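# Mesa Storberg blanca, después de nueve meses

Compré la mesa Storberg en noviembre, en la tienda Vavach que está cerca de la estación. Costaba 500 euros con el transporte incluido. Antes había mirado también la de Tremberg, que es más bonita de patas, pero tiene el tablero brillante y en mi cocina entra mucho sol por la mañana. Con un tablero brillante no se puede leer el periódico.

El montaje lo hice sola en una tarde. Las instrucciones están bien dibujadas, pero el paso de los travesaños es confuso: hay dos piezas casi iguales y yo puse una al revés. Tuve que desmontar y empezar otra vez. Recomiendo no apretar los tornillos hasta el final. La llave que viene en la caja es muy blanda, usé la mía.

El tablero es mate y esto me gusta mucho. No se ven los dedos. Se limpia con un paño húmedo y un poco de jabón; el café sale fácil, la cúrcuma no sale tan fácil (dejé una mancha toda la noche y todavía queda una sombra amarilla, muy pequeña). Con el rotulador de mi sobrina tuve que usar alcohol y no pasó nada malo.

Lo que me gusta menos es el ruido. Cuando se pone un plato con fuerza, suena hueco. También las patas: en mi suelo, que no es recto, una quedaba en el aire. Escribí a Vavach y me mandaron unos tacos de goma sin cobrar, pero tardaron mucho en contestar.

La altura es correcta para mí, que mido 174 centímetros. Mi vecina, la señora Baldursdóttir, es más baja y dice que para amasar la encuentra alta.

¿La compraría otra vez? Creo que sí, por este precio. Para una familia con niños que golpean los cubiertos, primero iría a la tienda a escuchar cómo suena. Le doy cuatro estrellas de cinco.

26 de julio 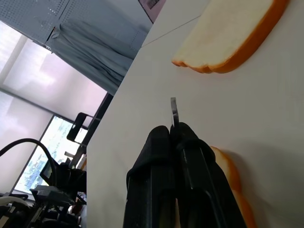
*Ásdís Fogh*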